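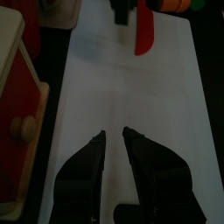
Wooden toy house with a red side panel, beside a white sheet on a dark tabletop.

Search Flurthorpe Notes Search

A play table needs a defined work area. My position is that a plain white sheet on a dark top does this better than any printed mat. The contrast at the border is high, the edge is straight, and a small red part placed on it is found at a glance. Printed roads and ponds compete with the toys for attention.

The usual objection is that white shows every smudge and crease. It does, and I count this in its favor. A surface that shows dirt gets wiped.
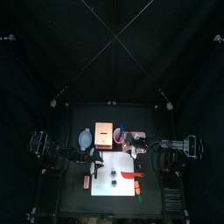
3 min read | 766 words in the print version

Storage position matters as much as surface. I keep household items such as a light blue round container in a row along the far side of the table, and a clear tray beside the work. Items in a row can be checked without lifting anything. A deep bin cannot be checked at all, and Drusta and Tannous both still sell deep bins as the default.

The small round knob on a toy house door deserves a separate word. Peken has moved to flat cutouts on its houses. A knob gives the fingers a fixed point to grasp, and I would pay more to keep it.

917 shares
100 comments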